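ZARKUSHOLM, 18 April 2019 – Bondov today opened orders for the Gatetti kit, a two-arm tabletop cell for wrapping and tying bouquets. The kit is sold to flower shops and small packing rooms that handle mixed stems in short runs.

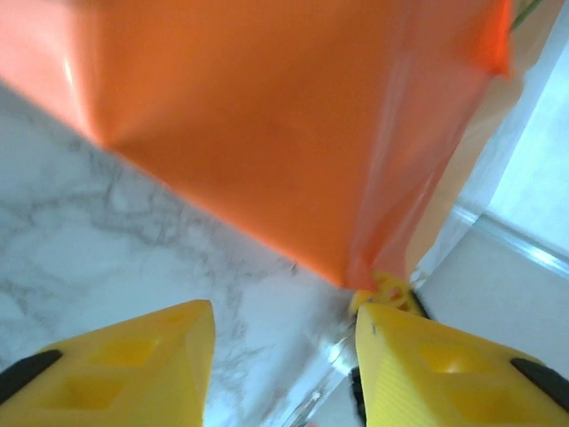 Does the cell need a fenced area?
The side and back walls ship with the kit. Each site must still complete its own risk check before first use.

Both arms mount on one aluminum rail assembly at the front of the table. Gripper fingers are a wear part and can be swapped with hand tools. Each kit includes 2 spare sets.

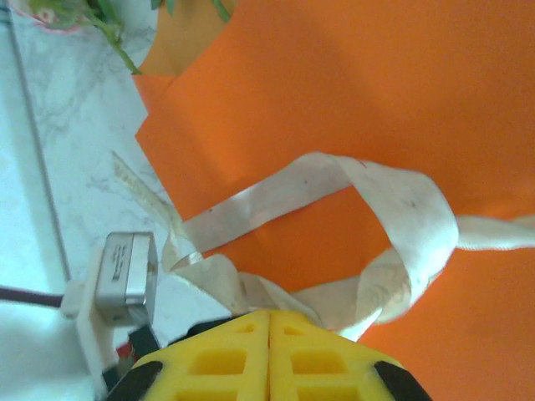 What ribbon widths can be used?
Flat ribbon up to 15 mm wide is supported. Wired ribbon is not.

"Ribbon is the hard part – it never hangs the same way twice," said Philomena Akpalu, product lead at Bondov. "We spent most of our test time there."

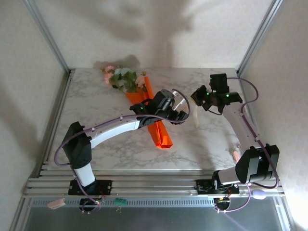
Trials were run with Tetteh, a regional flower wholesaler, and covered 268 bouquets in paper wraps. Wrap, ribbon and stem settings from those trials are loaded at the factory. Rami Farah, who ran the trials for Tetteh, said staff still trim and arrange the stems by hand before wrapping.
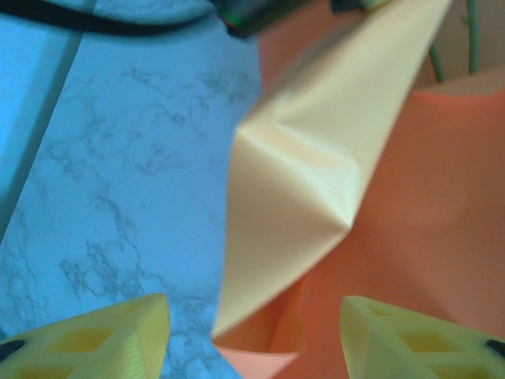
How long does setup take?
Plan on one working day, including camera alignment and a test wrap.

The Gatetti kit is priced at $3,556 per month on a lease, service included. First units ship in October. Orders are taken through the Bondov sales office in Zarkusholm.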